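# Geltmont Flat Swap: questions people keep asking

Last revised January 2018 by Rhea Ambrosio, who answers the emails.

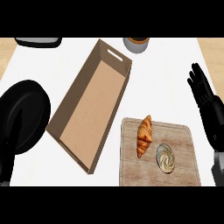 *Image: Sandrine Cordier / Geltmont Flat Swap*

**What is a flat swap?**
You live in someone's home for a while and they live in yours. No rent changes hands. You will learn a good deal about their saucepans.

**Do I have to own my home?**
No. Tenants make up more than half the register. You do need your landlord's permission in writing, and "he seemed fine about it on the stairs" isn't writing.

**How many homes are on the register?**
176 at the last tidy-up. We remove anyone who hasn't logged in for a year, which annoys them enormously and usually gets them to log in.

**What does it cost?**
Joining is free. A confirmed swap costs £162 per household, paid once both sides have signed. The fee doesn't go up if you stay longer.

**How long does a swap last?**
Anything from two nights to six months. Most people choose a fortnight, and by the second Thursday they'd quite like their own bed back.

**Can I swap with someone abroad?**
Yes, if they're on the register. Check your visa position yourself. Jennylyn Magbanua runs our overseas list and knows a great deal about time zones, but she is not a lawyer and gets tired of saying so.

**My place is very small. Will anyone want it?**
Probably. Nandini Kotian has a studio above a dry cleaner's and turns people away every September. Put the real floor area in your listing. "Cosy" is understood by everybody to mean you can fry an egg from the sofa.

**What should I clear out before they arrive?**
Half a wardrobe, one shelf in the fridge and the whole bathroom cabinet. Passports, bank letters and diaries go in a locked cupboard or to a friend's. You needn't empty the kitchen drawers. Everyone has a drawer like that.

**Who waters the plants?**
Your guests, if you've left instructions and there are fewer plants than you think is reasonable. One member left a schedule running to four pages. Her guests did their best.

**And pets?**
Only by agreement, and only if it's on the form. A cat that "more or less looks after itself" still goes on the form.

**What if something gets broken?**
Each household leaves a deposit of £320 with us, returned within ten days of the swap ending if neither side raises anything. Ordinary glasses and mugs don't count. If you own a mug you couldn't bear to lose, take it with you.

**Am I insured?**
Ring your insurer before you sign and ask whether unpaid guests are covered. Make a note of the name of whoever you speak to and send it to us with the form.

**Can I cancel?**
Up to 28 days before, with a full refund. After that we keep the fee and try to find the other household somewhere else. Breaking up with the person you were going with is not grounds for a refund, though Rhea will write you a kind email.

**I've come home and my furniture has moved.**
Move it back. If you find you prefer it, say nothing.

**How do I join?**
Fill in the form on the register page, with proof of address and at least four photographs of your home taken in daylight. Retno Chin reads every application and replies within a week, except in August, when she's in somebody else's flat.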